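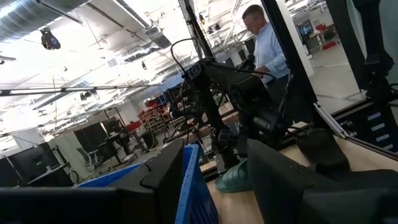

Blue bin with ribbed rim, green clog-like object behind

Sutura Charge 100 desktop charger

The Charge 100 is a four-port mains charger for people who keep a laptop, a phone and a tablet on the same desk. It replaces the Charge 80, which we stopped selling in June. The case is the same size as before and the old desk clip still fits.

Total output is 100 watts. With one laptop plugged into port 1 you get all of it. Plug a phone in as well and the laptop drops to 80 watts, with the rest going to the phone. Most thin laptops won't notice. Larger ones will charge more slowly if you are using them at the same time.

Ports 1 to 3 are USB-C. Port 4 is the older USB-A type and is meant for watches, earbuds and anything else that came with the old cable. When you plug in or remove a device, the others stop charging for a moment while the power is shared out again. This is normal. 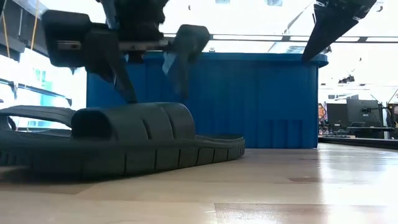 Black slide sandal with grooved sole

In the box: charger, UK mains lead, desk clip, printed guide. USB-C cables are sold separately. For port 1 please use a cable marked 100 W or higher. A phone cable will work but the laptop will charge at a lower rate.

The mains lead is 2 metres long and unplugs from the charger, so it can be swapped for a European one (order from the Amedgate spares page). The case gets warm under full load. Leave the back clear and don't stand it on a cushion or bedding.

Colours: black or white. Guarantee: 2 years from the date on your receipt. Orders placed before 9 am leave our Hamden warehouse the same working day.

Filed under: Chargers and power > Desktop > USB-C

Comments (3)

deskrat: Does the clip fit a 30 mm desk? Mine wouldn't go on the last one.

Amedgate Support: The clip opens to 28 mm, sorry. It can be left off and the charger stood on its side.

pollyw: Had mine over a month, no complaints. Wish the light on the front was dimmer at night.

© Amedgate | Contact us | Delivery and returns | Back to top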